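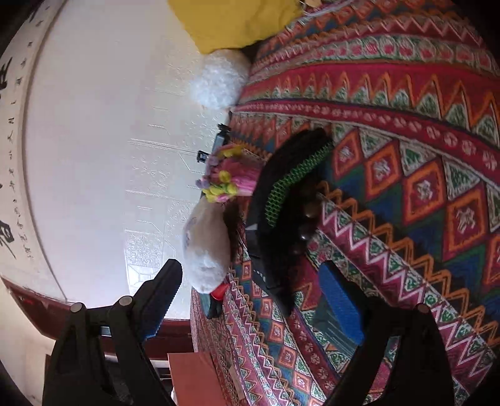 Nirnine Household Education Office
Author: Senior Instructor, Home Care and Furnishings

Clearing and Caring for a Bed or Sofa Used as a Display Surface

A patterned cover over a bed or sofa often becomes the place where soft toys, bags, and decorations collect. The following procedure is taught in the home care course at Gitville and may be completed in one session.

Before You Begin

Set out one box with a lid, a soft brush, a lint roller, and a clean cotton cloth. Wash and dry your hands. Pale plush and white pom-poms pick up marks easily.

Step 1. Remove small and loose items first.
Collect beads and other small pieces in a dish before lifting anything larger. If beads have come off a strand, keep them together until it can be restrung.

Step 2. Lift out bags and pouches.
Support the bag from underneath. Do not pull on a mesh or beaded trim. Empty the bag, brush the lining, and close it before storage.

Step 3. Clean artificial flowers.
Hold the bunch by its stems and brush each bloom outward from the center. Comb tassel-like threads with the fingers. Flowers should be stored upright or on top of other items.

Step 4. Attend to plush toys and pom-poms.
Use the lint roller on short pile only. Longer tufts should be brushed in the direction in which they lie. Check the care label before using water.

Step 5. Set electronic devices apart.
Place them on a hard surface, such as the top of a cabinet, away from fabric.

Step 6. Treat cushions and the cover.
Trim loose threads with scissors; do not pull them. Shake the cover outdoors. Covers in strong reds and navy blues should be tested for color loss with a damp white cloth, then washed separately in cold water.

Step 7. Dust the wall behind.
Embossed wall surfaces hold dust in the raised pattern. Use a dry brush, working from top to bottom. Hanging scrolls must be taken down first and must never be wiped with a damp cloth.

Return the cover once it is fully dry, and replace the largest items first. The storage checklist is available from the Gitville office.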